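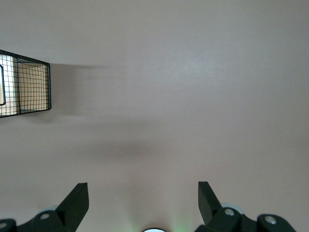 Home | Opinion | Columns | Letters | Archive

August
By Zawadi Minja

The arm was a bargain, everyone agreed, and it has been costing us money ever since.

I sit on the budget side of a small packing and returns business in Damemside, which means that I am shown things after they have been decided and asked where the money might be found. Last year the thing was a robot. Horacio Espinoza, who runs our floor and is a sensible man in every other respect, had seen a Gornix arm sort small goods at a trade show in Ilville. He came back with a brochure and the look of somebody who has met a puppy.

I've no quarrel with the arm. It does what the brochure promised, provided you do the forty other things the brochure left out. My quarrel is with the way firms our size plan for this sort of purchase, which is to put the machine on one line of the spreadsheet and everything else under "sundries".

Take the table. We had a table. It was a perfectly good table, and it had a shine on it that was kind to coffee cups and dreadful for cameras. The camera sits down by the fingers and sees whatever they are about to reach for, along with every patch of light that bounces off the worktop and every shadow that falls across it. A person looks at a wire basket and sees a wire basket. A camera looks at one and has to make up its mind about the basket, the shadow of the basket, and whatever can be glimpsed through the mesh. We spent two weeks on lamps. There was no line for lamps.

Then the baskets themselves. Black wire mesh, bought years ago because it was cheap and you could see what was in it. If I were starting again I would price plain solid bins on day one and give the baskets to the stationery cupboard. Abelardo Riquelme, who sold us the arm, told me cheerfully that most customers change their containers within six months. I asked why this wasn't in the quote. He said it varied.

Fingers are my favourite. The arm arrives with a pair of them, and you assume, as you would with a colleague, that they're staying. They're a consumable. They are held on with screws for a reason, and the reason sends an invoice. Our last set came to 900 with delivery, which I passed without comment in the meeting and with a good deal of comment in the car park.

The defenders of automation will say that all this is teething trouble, and that I should look at the long run. I do look at it. I've got it in a folder. What I notice is that the long run is always costed generously on the savings side, down to the last minute of wages, while the spending side is drawn up in a hopeful mood by people who want the toy. The sheet I was first given had 77 rows of benefits. Under costs it had 2, and one of those was the arm.

My suggestion is dull. Before anyone signs, put the work itself on the table for a fortnight: your own worktop, your own light, your own awful baskets, and the supplier's machine on loan. Write down everything you have to buy or move. Ketill Þórarinsdóttir did this at Paiva, just up the road, and ended up ordering a smaller model and a great many bins. She doesn't go to trade shows much now.

Horacio, meanwhile, has asked for a second arm. I have asked him for the price of the table.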